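実演データは件数より開始条件で数えるべきである

遠隔操作による教示の報告書は、たいてい実演の件数から始まる。Starkanoで最初に受け取った計画書も同じで、目標欄には2,039件とだけ書かれていた。内訳はなかった。私はこの書き方に反対である。

件数は集めやすい指標であり、操作者の負担を見積もるには役に立つ。しかし方策の学習に効くのは、初期状態がどれだけ散らばっているか、そして同じ状態に対する操作者の選択がどれだけ揃っているかである。部品の向きを毎回手で整えてから始めた700件は、向きの異なる200件に劣ることがある。前者では手先の軌道がほぼ一本に重なり、把持位置がずれたときの修正動作が記録に残らない。

配線付きの部品では、この差がさらに大きくなる。剛体なら位置と姿勢の六変数で初期状態を書けるが、電線は書けない。コネクタの位置が同じでも、線がどちらへ逃げているかで接近方向が変わる。

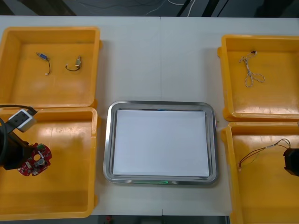

双腕による部品仕分けの作業台。黄色の容器四つと中央のステンレストレイ。左腕が赤い円形基板を把持している。

基板のような部品は、つかむ場所を決めれば手順がほぼ定まる。問題はハーネスのほうで、端子をつまむか線の途中をつまむかが操作者に任されている。Ville Kallioは端子側、Burgi Trummerは線の中ほどを選ぶ癖があり、どちらも作業としては成立する。混ぜて学習させると、方策は両者の中間へ手を伸ばし、何もつかまずに閉じる。行動の分布を多峰のまま扱う手法を使えば緩和はできるが、教示の規約で避けられる曖昧さをモデルに負わせるのは順序が逆だと考える。

直接教示に戻せばよいという意見もある。腕を手で持って動かせば反力が分かり、線の引っかかりにもすぐ気づく。ただし双腕では一人で両方を扱いにくく、教示者の手や体がカメラに入る。推論時には存在しない手が画像に写るのは、視覚入力を使う方策にとって無視できない欠点である。私は遠隔操作を続ける立場をとるが、力覚の提示がない装置では、引っ張りすぎた試行に印を付ける欄が必要になる。

Dilani Siriwardenaとの議論を経て、現在は開始条件を最大12区分に分け、区分ごとに実演を割り当てている。区分は容器内での位置、線の向き、隣の部品との重なりで決める。失敗から立て直した試行も捨てず、別の札を付けて残す。操作者からは面倒だと言われる。実際、一件あたりの準備時間は延びた。

それでも、計画書の目標欄に書くのは区分表であってほしい。総数は、その表の末尾に合計として載せれば足りる。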